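Jul 1, 2024

Rajkumari Goel fits out study rooms for Lundby, where she is responsible for desks and everything that stands on them. The current job covers 14 rooms, all with the same wood-grain desktop and a black metal frame standing on it. We talked about surfaces.

"People choose a desktop by color," she said. "I look at the edge first. A square edge chips and presses into the forearm. A rounded one wears better, and you can wipe it in one pass."

Her second concern is reflection. A pale top under ceiling lights returns a bright band to the person sitting at it, and the band moves as they lean. Goel checks every room from the chair, with the lights on and the blinds down. In June she had 2 desks turned 90 degrees for that reason.
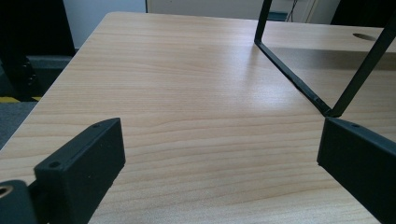 *Light wood-grain desktop with the black metal frame, under overhead lighting.*

The frame is a Rurard part, made of thin square-section bar. Goel prefers square bar to round for anything that rests on a desk. "A flat face sits flat. A round bar touches along a line, and it rolls a little under load. You hear it every time someone leans on the desk."

She does not fix the frames down. Screws would end the life of the top, and users want to move things. The cost is scratching, which she handles with a thin felt strip under the lower bar where a client asks for it. Stoyanova, the client on this job, did not ask.

Placement is left to the user, with one rule in the handover sheet: keep the frame off the front third of the desk. "That part is for arms," Goel said. "Put metal there and people start sitting sideways."

For cleaning she specifies a damp cloth along the grain, then a dry one. Polish is excluded. It builds up next to the bars and makes the glare worse.

The order came to 283 items including chairs. The next site is Sultuditz, where the desks are narrower and the frames will have to go on the wall.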